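Who Reads the Fee Schedule? A Study of Advisory Disclosures in Lurnbridge
Inger Lund and Gitau Nyanda
Personal Finance Practicum, final report, 29 November 2021

14 shares | 2 comments

Our project began with a simple question: do people who pay a financial advisor know what they pay? Our instructor, Thérèse Carrier, warned us the answer would be depressing. She gave us until the end of the semester to be depressed in the proper format.
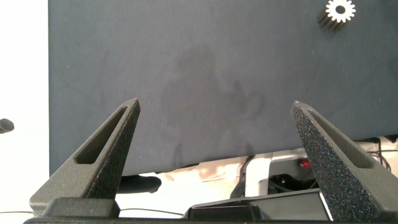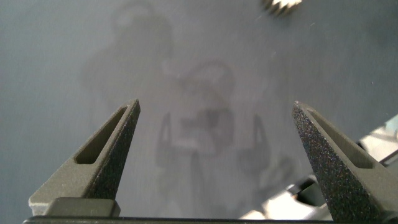 We mailed a one-page survey to 582 households in Lurnbridge that had used an advisor at least once since May. We got 43 back. One had been filled out in crayon, and we kept it, as the arithmetic was better than average.

Each survey asked for the advisor's yearly fee, first as a percentage and then in dollars. Most people gave us a percentage with great confidence. The dollar line was usually blank, or held a number that belonged to some other, much cheaper portfolio. One man wrote "free" and stapled on a statement showing he had paid over $3000.

We then compared the fee brochures of two local firms, Hollia and Burneo. Hollia puts its fees on the second page in a plain table. Burneo prefers a paragraph, followed by a footnote to the paragraph, followed by an invitation to call. We called. Skarphéðinn Hauksdóttir in client services was very kind and mailed us the brochure again.

Clients of Hollia did a little better on the dollar question. We would love to credit the table, but the Hollia clients in our sample were also older and had been with the firm longer, so they'd had more years to get annoyed and look it up.

Limitations: the sample is small and chose itself. People who return surveys about fees may care about fees. Gitau's uncle is also in there.

If we did this again we would ask for the dollars first and offer a better bribe than a pen. Our thanks to Ketill Bjarnason for checking the spreadsheet, and for what he found in column F.

2 comments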